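Griltcombe Catalog — Frequently Asked Questions

Help > Griltcombe > FAQ

Quick answers for library staff. Updated when we get a minute. If yours isn't in here, use the help form, link at the bottom of every staff screen.

What is Griltcombe?

Web-based catalog and circulation for small libraries. Cataloging, checkouts, holds, patron records, basic reports. Runs in a browser. Nothing to install on the desk computers except the receipt printer helper, and only if you print receipts.

Who runs it?

Hosted and looked after by the Bakstead office. Member libraries share one server and one patron database but keep their own settings, loan rules and closed days. Brestow does the overnight backups.

How many libraries are on it?

21 right now. Smallest has 400 items, all local history pamphlets. Mix of town, school and church libraries, plus one museum reading room.

What browser do I need?

Any current one. Old tablets are the usual trouble. If the checkout screen loads with no buttons, it's the browser, update it. If you can't update it, that tablet can still do catalog searches but don't use it for circ.

How do I get a login?

Your library's site admin makes it. We don't make staff logins from here unless the admin has left and there's no other one. In that case send the form from the library's official email address, not a personal one.

Can we all share one desk login?

You can. Please don't. The activity log is useless if everyone is "desk". If a fine gets waived and someone asks who did it, there's no way to tell. Logins are free, make as many as you need.

I forgot my password.

Click Forgot on the login page. Link is good for one hour. Check spam. Still nothing — your admin can reset it under Staff > Accounts. After 11 wrong tries the account locks until an admin opens it.

How do we get our old records in?

Send a MARC export if your old system can make one. Spreadsheet is fine if not, but use our template, column order matters. We do a test load first, you look it over, you tell us what's broken, we do the real load. Plan on a couple of rounds.

Things to check in the test load:
Barcodes — leading zeros get eaten by spreadsheets all the time
Call numbers with commas in them
Series names
Anything with an accent

About those accents.

Names like Snorradóttir should come through whole. If you see a question mark or a little box where the ó should be, the file was saved in the wrong encoding. Save again as UTF-8 and resend. Don't fix them by hand in the catalog, you will miss some, and the next load will put them back. Searching without the accent works either way: snorradottir finds Snorradóttir.

Why do Icelandic authors sort under the first name?

They're set up that way in the authority file on purpose. You can turn on the "see also" line in your display settings if patrons look under the other part.

Can we search for and copy records from other places?

Yes. Cataloging > Copy From. Type the ISBN, pick a record, look at it before you save. Really look. Some of the source records are very thin, title and not much else. Subject headings get matched against our list on save and anything unmatched shows in orange.

What's the difference between a title and a copy?

Title is the record, copy is the thing on the shelf. One title, many copies. If you make a new title for each copy, holds won't work right, a patron will wait in line for one copy while another one sits there. Search first. Then add a copy.

I already made duplicates.

Cataloging > Merge. Pick the one to keep. Copies and holds move over, notes don't, so copy out any notes first. No undo on this one. We cleaned 1,831 duplicate titles out of the shared file in April and would like not to do it agian.

How do loan rules work?

Each rule is patron type + item type + length. The most specific one wins. If none match, it uses the default at the bottom of the list, so make sure the default is something you can live with. Test it with the Try a Loan box before you save.

Why is everything due on Monday?

You've got the weekend marked closed. Due dates that fall on a closed day roll to the next open one. Settings > Closed Days if you'd like them to roll back instead. Changes only affect new checkouts.

Can patrons renew on their own?

If you allow it, yes. Settings > Patron Account > Renewals. Won't renew if there's a hold on the title or the patron is over your block amount.
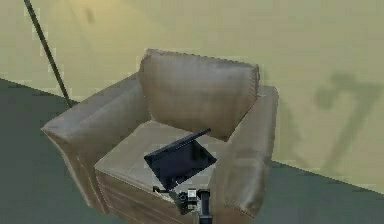
The Bakstead branch wrote in to say their holds list was printing in a different order every morning and the pages had to be sorted by hand before anyone could pull. Same complaint came from two other sites after that. Fixed now, but you have to pick an order once: Holds > Pull List > Sort By. Shelf location then call number is what most people want. It remembers per login, so each person has to set it.

When does the pull list update?

6 a.m., and then whenever you hit Refresh. Holds placed after you print aren't on your paper copy. Obvious, but we get asked.

A patron says they never got the hold notice.

Look at Patron > Messages first. It shows what was sent and when. If it says Sent, it's probably in their spam. If it says Bounced, the address is wrong. If there's no entry at all, notices are switched off for that patron or for your whole library — check both.

Can we send texts?

Yes, but your library has to ask for it and there's a small yearly charge. Email notices cost nothing.

Do you keep patrons' reading history?

Off by default. The link between patron and item is dropped when the item comes back and any fines on it are cleared. Patrons can turn on their own history from their account page. Staff can't turn it on for them. If it's on, staff still can't see it.

What about the backups then?

Brestow keeps overnight copies and old ones get wiped on a schedule. Ask for the privacy sheet if your board wants the details, it's short.

What barcodes work?

Most of the common types. If your scanner beeps and the right number appears in a plain text document, it'll work here. If it doesn't scan into a text document either, it's the scanner setup and not the catalog.

Scanner adds the number but doesn't submit.

Scanner isn't sending Enter at the end. There's a setup barcode in the manual that came with it. Scan that once.

Can we print spine labels?

Reports > Labels. Pick your sheet, set the start position if you're using a half sheet, print one page on plain paper first and hold it up to the label sheet. Set scaling to 100% in the print box or the bottom row will drift.

How do inventory?

Tools > Inventory. Start a session, scan a shelf range, close the session. Anything expected and not scanned goes on the missing list. Items checked out are left off automatically. You can stop and come back, sessions stay open till you close them. Two people can scan in the same session, just not the same shelf.

Does marking something Missing hide it from the public?

Only if you tick Hide Missing in display settings. Some libraries like it to show. Up to you.

What happens if the internet goes down?

Offline checkout page. Bookmark it NOW while things are working, it has to be opened once on each computer before it will load without a connection. Checkouts and returns only, no patron lookups, no holds. When you're back online hit Upload. Read the error list after, blocked patrons and unknown barcodes land there.

Can we change how the public page looks?

Logo, colors, welcome text, up to six featured lists. Site admins only. Keep the logo small or it pushes the search box down on phones.

Can we put the search box on our own website?

Yes. Settings > Public Page > Search Box. Copy the code, paste it where you want it. If your site is run by the town or the school you may need to send it to whoever does that.

E-books?

We can load records with links so they turn up in search. The borrowing itself happens on your vendor's site. Ask the vendor for a MARC file and send it in the way you would any other load. When your subscription ends tell us, otherwise the dead links stay.

Can I pull my own reports?

Reports > Saved has the usual ones: circulation by month, new items, overdue, patrons expired, items with no checkouts. Build Your Own is there too. Big reports run in the background and get emailed. Don't click Run five times, you'll get five.

My circulation count doesn't match last year's.

Check whether renewals are included. There's a box for it. That's nearly always it.

Do you do training?

Online, short sessions, cataloging and circ are separate. Recordings are under Help > Watch. Screens in the older recordings look a bit diffrent but the steps are the same.

What if we want to leave?

You get a full MARC file of your titles and copies plus a spreadsheet of your patrons. No fee. Give us a month if you can.

How long until somebody answers the help form?

Same day mostly, if it's in before 3 p.m. Put the barcode of the item or patron in the form. "It won't check out" with no barcode means we have to write back and ask. If the whole system is down don't use the form, call the number on the status page.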